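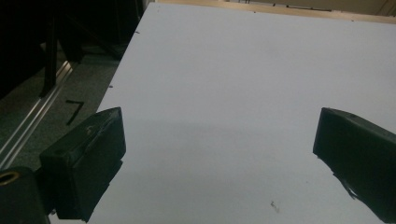
The open fingers of the hand-held gripper over a pale, flat board. Photo: Maksym Hnatiuk

Hand tools for the price of a hobby
by Tamara Prokopenko
Fri 26 December

Remik sells its hand-held gripper as a kit at $409. The buyer gets two fingers, a trigger handle, a camera mount and a bag of fasteners. The camera is extra. A person holds the tool and does a task by hand, and the recordings are used later to train an arm.

Assembly took one evening. The manual, written by the distributor, Van Dusen, skips the step where the trigger cable is tensioned, and we set ours twice before the fingers closed evenly.

Remik rates the finger pads for 1000 grips. Ours were still usable at that point on cardboard and cloth, but slipped on glass — a set of replacements comes in the box, and further sets are sold in packs of 10.

Pale, flat surfaces were the hardest case in our trials. Position tracking drifted when the view held little except the work surface, and came back when the tool was tilted to take in the floor or a table edge. Remik says a software update is due in February.

The warranty runs 2 years and excludes the pads. The rival Gronano kit has a stiffer handle but ships without spares. For a small lab, the Remik is the easier one to keep running.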